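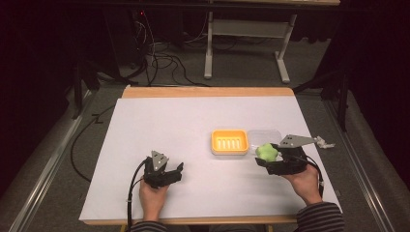
OK so a few of you asked how the move to Ballbridge went and I keep typing out the same answer in DMs, so I'm just going to do a thread. Get a snack, it's long.

Short version: we live here now, I like it, I have learned more about radiators than I ever wanted to.

The apartment is on the top floor of an old building on Travska Street. High ceilings, big windows, the kind of place where you walk in and immediately start picturing yourself as a person who owns plants. I signed the lease in September with the sun pouring in. You can see where this is going.

First cold night, the bedroom was freezing and the living room was like a bread oven. Same heat setting! Same apartment! I slept in a hat and then walked twelve steps and took off my sweater to make coffee.

I called the management company and got a very nice man named Telmo Ibarra who asked me if the radiator was "hissing or knocking." I said both? He went quiet for a second and said he'd come by.

So apparently (I did not know this, I grew up with vents) if your building has steam heat, the radiator needs to tilt a tiny bit back toward the valve so the water can drain out. Mine was tilting the wrong way. The floor has been sinking for a century and the radiator went with it.

The fix was two little shims under the far feet. Telmo had them in his coat pocket. The knocking stopped that same night and I could have hugged him.

The hissing took longer. That was the air vent, the little silver bullet-looking thing on the side. They get clogged with gunk and old paint. A new one cost me 11 dollars at Sandhu Hardware and you just unscrew the old one by hand. With the heat OFF and the radiator cool. Please do not be a hero about this.

While I was in there the guy at the register asked which room it was for, and it turns out they come in different speeds?? You want a fast one for the cold room and a slow one for the hot room. I went back the next day and bought a slow one for the living room. Life changing. I can wear one outfit in my whole home.

Moving costs, for the three people who asked: the total was $3,075 with the truck, the movers, the boxes, and one replacement lamp. I had budgeted a lot less. The lamp was my fault, I packed it at midnight with a single dish towel and a prayer.

Things I'd pay for again: the movers. We're on the fourth floor with no elevator and I watched two guys carry my couch around a landing I can barely turn around on with groceries.

Things I would not pay for again: the fancy wardrobe boxes. Trash bags over the hangers. My friend Bohumila told me this, I ignored her, and she has been very gracious about it (she has brought it up every time I've seen her).

Neighbors! Getachew Gudeta downstairs is a gem. He left a note on our door the first week with the trash days, the name of the good dentist, and which washing machine eats quarters. It's the left one. I used the left one anyway because the right one was taken. It ate my quarters.

The bus situation is better than I expected. The 28 stops right at the corner and gets me to work with time to spare, as long as I don't catch the one right after the high school lets out. I did that twice. It's a lot of backpacks.

Groceries are worse. There's one small store within walking distance and its produce is... brave. I've been doing a big shop on the weekend across the river and then using the little store for milk and emergency ice cream.

If anybody local has a farmers market they love, please tell me. Somebody said there's one in the church parking lot once it warms up but I can't find hours anywhere online.

Oh and the windows. Gorgeous, huge, original, and they leak air like a screen door. I put up that plastic film you shrink with a hair dryer. It looks a little goofy up close but the bedroom is so much warmer. Clean the trim with rubbing alcohol before you put the tape on or it'll peel off in the middle of the night and scare you half to death.

The cat took nine days to come out from under the bed and now acts like she found the place herself. She has claimed the living room radiator cover, and I'm not allowed to put mail on it anymore.

Still on my list: curtains, a rug for the hallway so Getachew doesn't have to hear me walk around in clogs, and figuring out what the third light switch in the kitchen does. I have flipped it so many times. If it's controlling something in somebody else's apartment, I'm so sorry.

Anyway, that's the update. If you have steam heat and a noisy radiator, put a level on it before you call anyone. And send me your rug recommendations, the hallway is long and skinny and I have no idea what I'm doing.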